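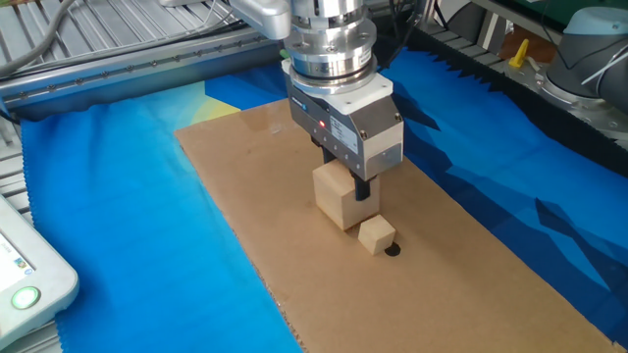

*Two wooden blocks and a sheet of card with a round hole in it, on the blue cloth.*

**Block and hole table back at Jasstead play day, Friday**

The toy library at Jasstead is putting the block table out again this Friday, doors at 10am, and it's free to get in. Bring socks, the floor in the small hall is cold even in July.

For anyone who missed it last time: a sheet of plain brown cardboard, a round hole cut in it, wooden blocks in different sizes. Small ones go through. Big ones don't. That's the whole game and the under-fives were at it most of the morning. One lad wouldn't leave until his mum promised to make one at home.

So, how to make one at home, as we were asked a lot.

Any stiff card will do. Ours came off the side of a Bergmann wardrobe box, a bit scuffed but flat. Draw round a cup or a jar lid and cut the hole with a craft knife (grown-ups only please). Make it just bigger than the face of your smallest cube. Too big and everything drops through and they get bored. Too tight and there's tears. Prop the card up on a shoebox so there's somewhere for the blocks to go.

Blocks are plain wood, no paint or varnish. The library gets offcuts from the Balenton timber yard, sawn into cubes and sanded by hand at the Tuesday club. Do sand them properly, corners as well. The first batch had splinters and had to go back for another go.

The cloth matters more than you'd think. Stops the noise, stops blocks skidding off onto the floor. The blue one is staying, the geometric bit of the pattern hides felt tip marks very well.

Also on Friday: jigsaws, the marble run (some peices missing, sorry), the railway set and a swap shelf for outgrown puzzles. Puzzles for the shelf need to be complete, or say on the lid what's gone. Tea and squash 50p. Cake if somebody bakes.

Bags of sanded blocks will be on sale by the door, £2 each, 27 bags made up so far. Cash only, the card reader is still playing up. Money goes to the shelving fund, target £3000, and the new shelves are badly needed. Half the board games are in crates under the stage and you have to move the lot to get at the bottom one.

Parking: not in the Mekulier yard this time. They've got deliverys all morning and the gate has to be kept clear. Use the road behind the church or walk if you can. Buggies can come in by the side door where the ramp is, the front steps are being repaired.

Small cubes are small. Please don't leave little ones on their own with them, and babies who still put everything in their mouths are better off on the mat at the other end, there's soft toys and a mirror.

Returns as usual at the desk until noon. Overdue toys taken back with no fine this month, so have a look under the sofa.

Finishes 12.30. Help with stacking chairs very welcome.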